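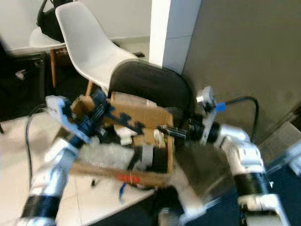

Unpacking room, February: one of the returned boxes, bubble wrap still inside.

Progress report to the Fonditz small grants fund
Wynne Reuse Store, packaging project, month 5

Where we are

The grant was to stop us buying new cardboard while throwing old cardboard away, a habit we had kept up for years with great dedication. By the end of February we had taken in 644 used boxes, against a target for the whole year that we set in a pessimistic mood and have now passed. Of the money awarded, £300 is left, and it is meant for shelving.

Sorting

Every box is opened and looked through before it goes on the pile. This takes longer than the plan allowed, mostly down to what people leave in them. Bubble wrap is the usual find and we are glad of it, however crumpled. Odd straps and small bits of packing go into a tub marked Misc, which is on its second tub.

Flaps are the weak point. A box with torn flaps can still be taped and sent out for light goods, but it won't stack, and we found this out with a delivery of saucers to Priven. The saucers have been replaced from our own funds and are not in the figures attached.

Old labels are now peeled off or covered before a box leaves us. In November we didn't do this, and one parcel went back to its original sender, who kindly posted it on — in a new box.

Spending

Tape has cost more than planned and the folding table less. We ask to move £24 from the furniture line to the tape line.

Next

The shelving is on order from Flidamov and should arrive before the spring clear-out. Until then the flattened boxes stay in the corridor, where visitors have been very polite about them. The next report will cover shelving, storage and the contents of the second tub.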